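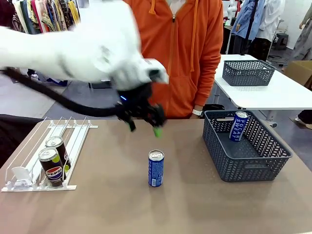

Hi Remzi,

Okay, the corner store report, a bit shorter than last time because February was mostly phone calls and driving (so much driving!). Quick version: we have 2 more stores signed up, Hando and the little Kuso market out on Sutherland Road, and both owners want to start with the front cooler.

You asked how the first round of money was going. We've spent $1,324 of the grant so far. The biggest piece was $700 for the secondhand cooler at Hando, and I still think we got a good deal, even with the new door seal. The rest went to price tags, produce bins, printing and gas. Receipts are in the shared folder, except one from the print shop that I'm still chasing.

The produce itself is a mixed bag. Bananas and oranges sell, limes sell like crazy, and the bagged salad just sits there. Yhon Bermúdez at Hando has moved his greens next to the eggs and says more people are picking them up, so I want to try that at Kuso too before we give up on salad. He also asked for cilantro, which we somehow never had on the order sheet. It's on there now.

We handed out 80 of the fruit coupons at the school pickup line and I don't have the count of how many came back yet. The Kuso owner keeps hers in a coffee can and I'm picking them up on my next run.

One thing I need from you: the delivery agreement with Stutovix is up for renewal, and they want to drop our Saturday slot. I'd really like to keep it, even if it costs us a little more, as both stores run low on fruit by the weekend. Could you call me before Tue 22 March? I have to give them an answer that afternoon.

Still to do: Spanish shelf signs, the second cooler quote, and a proper owner survey (I have a draft, it's too long, I'm cutting it).

Talk soon!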